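### 3.2 Shared meals and household storage

Households in Sundton and Darkola kept a diary of shared meals during August. Most stored condiments and cups apart from plates.
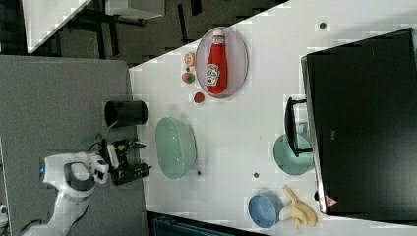 One Darkola respondent objected that the diary left too little space for meals eaten standing up, and asked that these be recorded separately. The form was revised for the second round, which allowed up to four entries per day.

Returns from Baluyot were coded by the same procedure. Meals with guests were entered under the host household only.

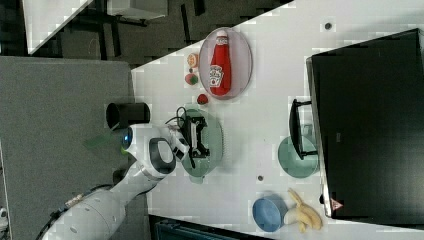 Figure 3. Tabletop with plates, food items and a ketchup bottle.

Differences between the towns were small once household size was taken into account. The Drernlow returns arrived after coding had closed and are reported in the appendix.

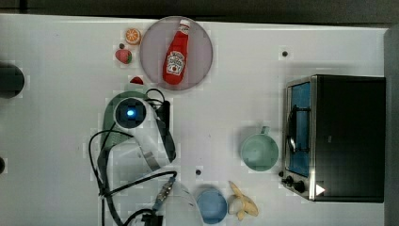 ### 3.3 Limits of the diary method

Entries made from memory tended to omit snacks.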